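Chapter 7. What Does "Comfortable" Mean?

Furniture is sold on a word that almost never gets defined. A store tag will say that a seat is comfortable, and the buyer is expected to sit down for a minute, agree, and pay. This chapter asks what would have to be measured before a claim like that deserved belief. Most published answers are weaker than they look.

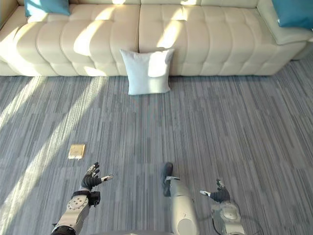

Figure 7.1. Cream leather sofa with tufted panels and teal throw cushions.

Take the Ledton trial, which sellers still quote. It put 58 adults on two sofas and asked them to rate each one after 30 minutes. The softer sofa won. But the raters could see both sofas, and they had been told which one cost more. A rating given under those conditions may tell us about price, or looks, or good manners. It can't tell us much about backs.

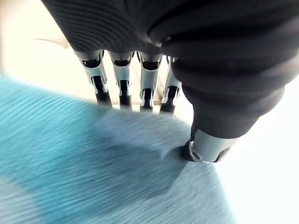 A second problem is time. Soft filling feels pleasant at first and may feel quite different after an evening of sitting on it. Prerner repeated the ratings after 150 minutes and found that the gap between the two sofas had nearly closed. We should be careful with that result too. Some people had left by then, and the ones who stayed were probably the ones who didn't mind.
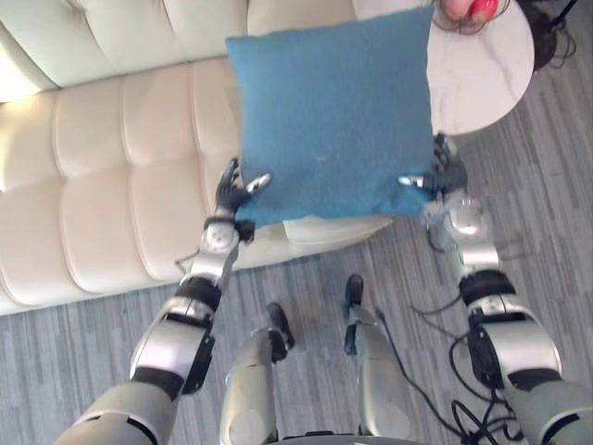

Figure 7.3. A square blue cushion above the seat of a tufted sofa.

Then there is the loose cushion, often recommended for the lower back. The Flekimier survey collected 400 replies, nearly all of them favorable. Every reply came from a person who had already bought one. Does the cushion help, or do people defend what they paid for? The survey has no way to tell these apart, and its authors don't try. 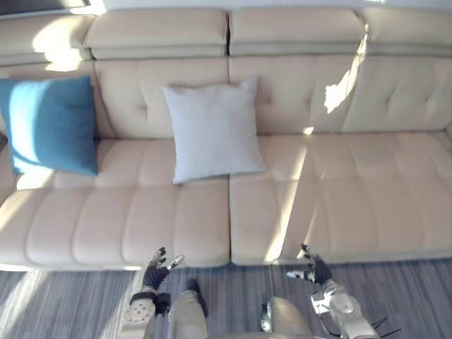 Fotini Sfakianakis objects that this asks too much of a simple question: if people say they are comfortable, she writes, then they are, and no pressure map can overrule them. Michalík's reply, which we take up in Section 7.1, is that people also say so when they want to get out of the store.

Last updated: 2019-08-10
Contact | Copyright | Back to top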